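Display station check, Stotaretti annex
Room 131, July round

1. Screen stable on its stand: Pass. The form wants a push test at 5 points. I did them all, though I doubt the top corners tell us much.

2. Power light: On. A light means the set has power. It doesn't mean the set is working, and I wish the form would stop treating the two as one item.

3. Cables clear of the edge: Comment. The Cronin guide says "tidy," a word I can't inspect. Give me a length or a clip.

4. Gap to wall: Comment. The guide asks for 12 inches behind any screen. I'd like to know who measured that, and on what wall.

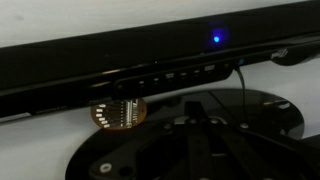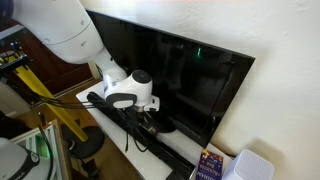
Checked and written up by the Haretti site inspector

5. Loose electronics near the screen: Comment. A bare circuit board should be in a case or in a drawer. "It's always been there" is not a control.

6. Tabletop: Pass, with doubts. The Celik label rates it at 90 pounds. I'll believe that when I see the test sheet — so far I've seen only the label.

7. Button strip on the screen: Markings are faint. Anyone who needs to shut it off fast should know the plug first.

Result: Passed with comments on 3, 4 and 5. Last round had the same result and the same comments.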